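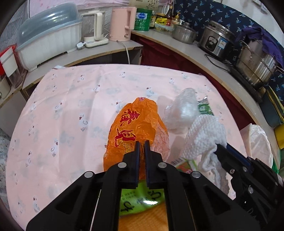
Aarne Rantala wants to know why anyone would pay to have a table cleared when the table can simply be left alone until it becomes a shelf. He has a point. Plenty of homes on our books have gone that way, starting with one bag of snacks and ending with dinner eaten standing up at the counter.

Flenwood Home Help is looking for 2 part-time table and kitchen tidiers to join our Ronbridge round.

The job

You go into people's homes while they are at work, asleep or pretending to be on a call, and you deal with the low table. Every home has one. It has a nice cloth on it, pink with little animals if you're lucky, and on top of the cloth is everything that came through the door and was put down "for a minute." Snack bags, small boxes, plastic bags that held other plastic bags, a knitted thing that belongs in a bedroom.

You will sort what is food from what is wrapping. This is harder than it sounds. A crumpled bag may be empty or may hold the last and most treasured handful of something, and the client will remember which. We have had one formal complaint in our history and it concerned a single rice cracker.

You will also:

Fold cloths, knitwear and throws and return them to the room they wandered out of.
Put unopened packages in the snack cupboard, oldest to the front.
Flatten boxes once you're sure they're empty. Shake first.
Shake out the tablecloth, over the sink or outdoors, never over the rug.
Wipe down the counter, moving the kettle and anything else with a cord and putting it back where it was. Clients are attached to their kettle positions.
Empty the dish rack if the dishes are dry. If they aren't, close the lid and walk away.

What you won't do: windows, ovens, pets, opinions. If a client has four kinds of the same chip, that is their business.

Who we'd like

Someone patient with crinkly packaging. Many of our clients shop at import grocers, so if you can read Chinese, Hindi or Finnish labels, say so in your application and we will be thrilled. If you can't, you'll learn to leave a thing on the table with one of our little blue notes and let its owner decide.

Experience in a kitchen, stockroom or house with teenagers is helpful. A driver's license isn't needed, as the round is walkable apart from Kullach Hill, which is walkable in the sense that people have done it.

Hours and pay

Mornings, 31 hours every two weeks, shared out between three short shifts and one long one. Pay is $104 per long shift, with the short ones paid by the hour at the same rate. Travel time between homes counts as work. Gloves, cloths and trash bags are supplied. Snacks are not, and see above regarding the cracker.

The first two weeks are paid training alongside one of our regulars. The position runs through December, when the tables get much worse, and we hope you'll stay on after that.

How to apply

Write us a page about yourself, including the state of your own table. We don't mark down for clutter, though we may for lying. Drop it off or mail it to Flenwood Home Help, 904 Rajput Street, Ronbridge. Applications close 9/22/19. Please use the side door, and push hard, as it sticks.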